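Home | Games | Add-ons | Forum | Store

Print this page | E-mail to a friend

Skundent: Borbély Expansion Pack

Second add-on for Skundent, the team arena game from Gimora. Needs the base game, patch 4 or later. Will not run on its own, please check before you order.

What you get: 11 new heroes, 2 maps, ranked ladder for small teams. Old saves carry over. Custom key binds dont, so write yours down first.

Borbély is the bigger map. Long lanes, slow start, good for healers. Jekent is tight and mean, matches over fast. Both open from the first login, no grinding.
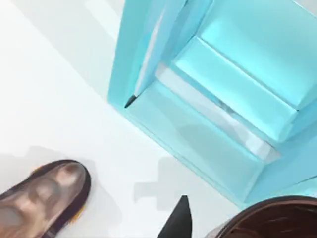

Vol. 2, No. 4, p. 19

Balance notes. Tanks lose a bit of armor early on, get it back late. Stun timers shorter across the board. Archers left alone for now, more changes coming with the next patch.

Ranked play: teams of 4, placement matches first, then the ladder. Leave a match early and you sit out the next one. Season ends in March.

Download only. Key comes by e-mail, check you spam folder. One key per account, no trades, no refunds once it's been used. Lost keys, write to support with the order number.

Page updated 3 March 2020

Print | E-mail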